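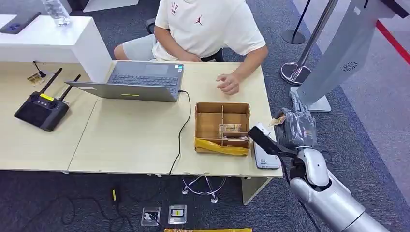 # Display Hall and Work Area: General Safety Checklist

**Site:** Katsaros building, Dondbridge
**Inspection date:** January 15, 2024
**Form no.:** 3,689
**Result:** Accepted with comments

Items are marked OK, Comment, or Action. Action items are to be closed by the area lead within 18 days and reported on the follow-up sheet.

## A. Worktables

1. **Work surface stable and level.** OK.
2. **Cables kept clear of table edges.** Action. The black cable at the laptop crosses the tabletop and hangs over the edge toward the floor. Cables are to be clipped to the table and routed down a leg. Clips may be drawn from the Fornley store.
3. **Storage boxes closed or set back when not in use.** Comment. The divided cardboard box stands open, and its rear compartments are empty. A smaller box would free table space.
4. **Packaging and bags removed from work surfaces.** Action. A crumpled yellow plastic bag hangs slightly over the front of the box. Bags are to be folded inside a box or thrown away.
5. **Seating in good repair.** OK. Casters and backrests were tested by hand.
6. **Drinks kept off tables with powered equipment.** OK.

## B. Exits and Floor

7. **Exit doors open freely.** OK. The east door closes slowly, and the closer should be adjusted at the next service visit.
8. **Walkways clear to full width.** OK. The narrowest point measured 73 inches.
9. **Floor surface free of damage.** Comment. One lifted seam was found at the storeroom threshold. It has been taped, and a permanent repair was requested under work order 525.
10. **Exit signs lit.** OK.

## C. Display Area
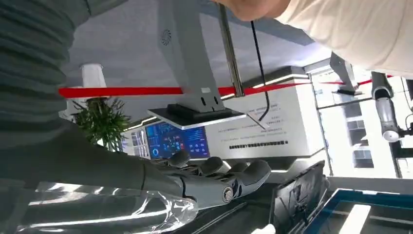 Visitor routes through the display area were reviewed against the Viltitia floor plan, which was last revised in September. The marked route was found acceptable for normal attendance. At the monitor stand, the red barrier rope and the hanging black cable should be checked each morning before opening, and the cable should be tied back if it can be reached from the visitor side. Loose plastic sheeting is to be taken out of the area before visitors are admitted.

11. **Barrier posts upright and ropes securely hooked.** OK.
12. **Stands do not rock under light hand pressure.** OK.
13. **Plants placed outside the marked route.** OK. Watering is to be done after closing only.
14. **Information panels firmly fixed.** Comment. Fixings could not be viewed from behind. Access is to be arranged for the next inspection.
15. **Strip lighting free of flicker and exposed wire.** OK.

## D. Follow-up

Items 2 and 4 remain open. The area lead shall initial each item when complete and return the form to the Dondbridge office. Comments under items 3, 7, 9, and 14 will be carried forward to the next checklist.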